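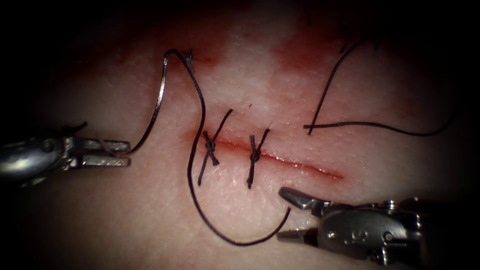 Mending a torn cushion seam

I put this off all winter, and by February the split on our porch cushion was showing stuffing! My neighbor Desta Alemayehu got me started, and now I do them in front of the TV.

Thread the needle with doubled button thread and hide the knot inside the fold. Take small stitches, one side and then the other, and pull snug every inch or so.

Washing it after

Cold water, gentle cycle, cover zipped. I let mine dry flat overnight on the rack and put the insert back after breakfast.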